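**课程讲义 · 服务机器人选型与验收(第3讲)**
授课人:Baltazar Contreras
修订日期:5月31日
适用对象:物业与酒店设备管理方向学员,本课程共16学时

## 一、本讲范围

本讲以 Plulley 卫浴保洁服务为评审对象,讨论采购单位在签约前应当取得哪些资料、应当在现场查验哪些事项。该服务由 Prisix 公司提供,采用双臂移动机器人进入客房卫生间作业,按房间计费,设备所有权不转移。评审地点为 Trivetti 公寓酒店的样板间,评审方法参照 Pasichnyk 记录表。

按房间计费的服务与整机采购在验收上差别较大。采购整机时,验收依据主要是技术规格书;采购服务时,供应商更换机型或升级软件通常不需要采购方同意,规格书的约束力随之减弱。因此合同中应写明作业结果的判定标准,并约定硬件或软件变更后的复验程序。

## 二、末端执行器

Plulley 服务在卫浴场景中使用二指夹爪。二指夹爪结构简单,维护方便,适于抓取手柄、瓶体及边缘规则的小件物品。对于湿滑表面、软质布料和直径较大的容器,其适用性须逐项核实,不宜由其他物品的抓取结果推定。

查验时应注意下列事项:

- 指端与物体的接触面积,以及物体姿态偏斜时能否继续夹持;
- 连杆和铰接处的缝隙,清洁剂是否容易在此积留;
- 外露紧固件的防腐等级,由供应商书面提供;
- 指端垫片的更换周期、单价及更换后是否需要重新标定。

第二项在卫浴环境中尤为重要。连杆式夹爪的缝隙朝向随开合角度变化,静置时的外观检查不能代替作业后的检查。

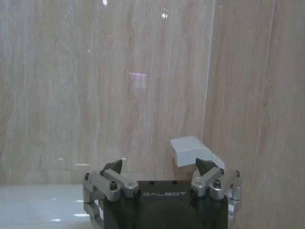
*夹爪近景:黑色指端、银色连杆与右侧指端附近的浅灰色块状物。掌部可见"GALBOT"字样。*

腕部视角的资料适于判断指端与物体的相对位置,但难以反映手臂与周围设施之间的距离。单凭此类资料,评审人员不应对碰撞风险作出结论。供应商提交资料时,应同时提供腕部视角与头部视角,并注明各段资料对应的任务编号。

## 三、作业空间与障碍物

卫生间面积小,固定设施多,是服务机器人较难适应的环境之一。评审前应绘制平面简图,标出门洞净宽、淋浴隔断位置、地漏位置及地面高差,并据此确定机器人的停靠点。停靠点确定后,应在地面作临时标记,以便各次测试条件一致。

玻璃隔断应单独列项。透明表面可能影响深度测量,反光也可能使系统误判物体位置。供应商如声称已经解决此问题,应说明所采用的方法,并在采购方指定的房间内演示。抛光墙砖同样适用本条。
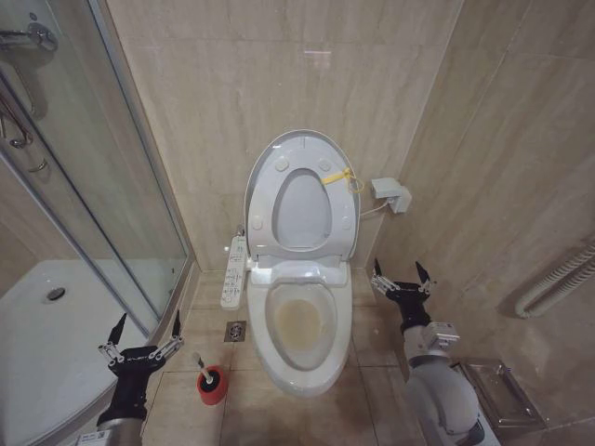

供应商在任务说明中将座便器区域划为独立作业区,并为其设定单独的力限值。这一做法值得肯定,但任务说明没有区分盖板的不同状态。盖板竖起靠墙时,内侧朝外,座圈与便池露出,可清洁的表面和手臂的可达范围均与闭合时不同。样板间使用的是带电子冲洗功能的座便器,左侧伸出一块按键密集的控制面板,右侧墙上有电源线接往座便器后部。误触按键可能启动冲洗功能,拉扯线缆可能损坏接头,两者都应列入禁止接触区。此外,便池内水面呈淡黄色,中部有褐色污渍,记录表中应为初始污渍设专栏,写明位置和程度,作业后在同一光照条件下比对。

## 四、数据的阅读方法

Prisix 公司于2月提交的运行报告载有作业记录1566次,其中人工介入112次。学员阅读此类数据时,应首先查明"介入"的定义。该报告将操作员远程确认目标位置的情形计入正常作业,仅把暂停后由现场人员处理的情形计为介入。若采购方今后须自行配备值守人员,远程确认所占用的人力也应纳入成本测算。

其次,应查明作业记录的构成。擦拭台面与刷洗便池的难度不同,合并统计会掩盖后者的表现。建议要求供应商按任务类别分别列出作业次数、介入次数和中止原因,并附原始日志的抽样。抽样由采购方指定,供应商不得自行挑选。

报告中没有说明房型分布。在房型单一的物业中取得的结果,不能直接用于房型复杂的物业。Trivetti 公寓酒店的卫生间设有弧形淋浴隔断,转角空间与矩形隔断不同,合同谈判时应将此类房型单独列入试运行范围。

## 五、现场查验要点

现场查验宜由设备管理人员与客房主管共同进行,前者记录设备状态,后者判定清洁结果。双方分别填写,不得在填写过程中相互修改。

| 查验项目 | 记录内容 | 判定人 |
|---|---|---|
| 初始状态 | 盖板开合、污渍位置、器具摆放 | 客房主管 |
| 进入与停靠 | 停靠点偏差、是否触碰门框 | 设备管理人员 |
| 禁止接触区 | 控制面板、插座、线缆、电话 | 设备管理人员 |
| 器具抓取 | 抓取部位、滑落情况、归位情况 | 设备管理人员 |
| 清洁结果 | 残留污渍、水痕、遗漏表面 | 客房主管 |

器具摆放应按酒店日常习惯布置。为便于抓取而预先调整刷柄朝向的,应在备注栏注明,该次结果不得与未经调整的结果合并计算。

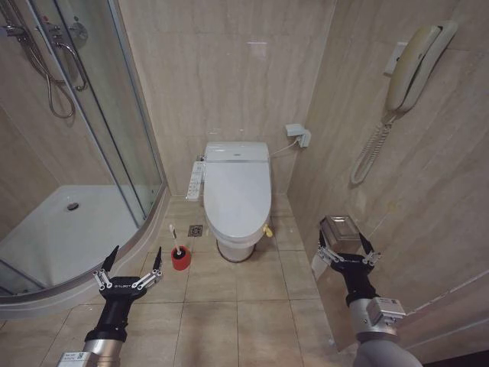 *头部视角:座便器盖板闭合,红色马桶刷筒位于其左前方,右侧墙面装有电话与纸巾架。*

右侧墙面的设施对手臂活动影响较大。电话的螺旋线下垂后再向上折回,位置受上一位使用者挂放方式的影响,平面图无法准确表达。纸巾架靠近手臂的活动区域,查验时应观察肘部和腕部外挂模块与墙面的间距。仅记录夹爪是否接触墙面,不足以认定手臂全程未发生碰撞。

## 六、合同条款提示

1. 服务范围应列明具体表面与器具,不使用"卫生间整体清洁"等概括表述。
2. 机器人在房间内采集的图像,其保存地点、保存期限和删除方式应作书面约定。
3. 清洁便池的工具与清洁台面的工具应分开存放,更换记录由双方共同保存。
4. 因机器人作业造成的洁具、隔断或线缆损坏,应约定报告时限和维修责任。
5. 硬件或软件发生变更时,供应商应提前书面通知,采购方有权按原记录表复验。

第2条在以往学员提交的合同草案中遗漏较多。即使房间处于空置状态,图像中仍可能出现住客遗留物品,相关约定不应以"仅在空房作业"为由省略。

## 七、课前准备

下一讲讨论试运行阶段的费用分摊。请学员携带本单位任一房型的卫生间平面图,并按第五节表格预先填写禁止接触区一栏。Pasichnyk 记录表的空白件随本讲义一并发放,填写时使用黑色签字笔,更正处须签名。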